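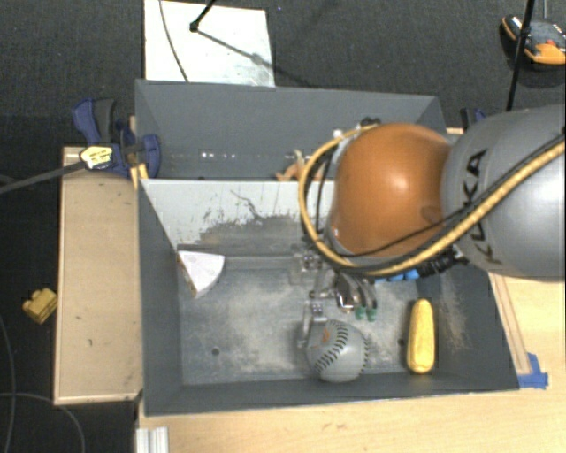
September, Laldale cell, bin-picking rig

Stopped on a protective stop at 14:20, during the Clamivico run. Cycle 3,017 of the series. Arm halted in the approach, hand low in the bin. No damage found to the fingers or the bin. Brakes held.

Log shows external torque on the wrist over threshold for 43 ms. First thought was contact with the front wall, as the ball has a habit of ending up against it and the planner then gives very little room for the lower finger. Replayed the joint data and the wall does not fit. The torque rises before the hand is low enough to touch anything, and it rises in the same way on earlier cycles, only smaller.

Current view is cable drag. The loop round the wrist joint stiffens when the last axis winds past its usual range, and the force estimate reads that as contact. Plotted the peak torque every 1,000 cycles: flat for the first two points, clearly up at 3,000. Either the loop has crept or the jacket is getting stiffer. Cannot tell which from the log.

Done so far:
Reset from outside the fence, jogged up in joint mode at low speed.
Checked clamps on the bin, both tight.
Limited last axis travel in the Terau config – this costs us some grasps near the right wall.
Threshold NOT raised. Please leave it where it is.

Still to do: re-dress the cable with more slack on the inside of the loop, redo the payload identification, then repeat the empty-hand sweep and compare. Ask Balaskas for the minimum bend radius on the thick cable, the sheet in the folder is for the old one.

Rig stays locked out overnight. Key is in the drawer under the logbook.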